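Bruldale can opener, 6 months in

Bought this in October after the old butterfly one finally chewed its last tin. Quick write up as Tomomi asked and I keep forgetting.

Good bits first. It bites first time. No slipping, no going round twice. Handle is fat and a bit rubbery, kind to bad wrists (mine are bad). Cuts round the side so the lid lifts off with no nasty edge. Did 75 tins of tomatoes for the Saturday lunch club with it and my hand was fine after.

Not so good. The little wheel gunks up. Beans are the worst. Needs an old toothbrush and hot water, dishwasher just bakes it on. Mine had a rust spot by week three, scrubbed off ok but still. Also heavy, 280 g on my scales, so it sinks to the bottom of the drawer and you never find it.

Square tins: forget it. Corned beef, anything with corners, it jumps off at the bend. Masaru says go slower. I went slower. Jumped off. Small flat tins are ok if you hold them firmly, theres not much to grip.

Left handed? Itsuki is and hated it. Gave up and used the Kaneko, which is uglier but works either way round.

Would I buy again, yes probaly, if it was on offer. Four stars. One off for the rust.
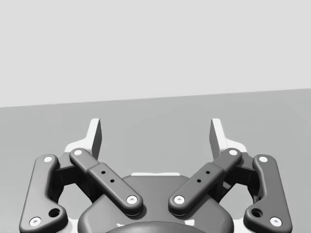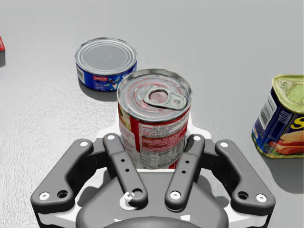 Computer renders, both with a gripper. Tins in the second one only, the upright one in the middle is a pull-tab.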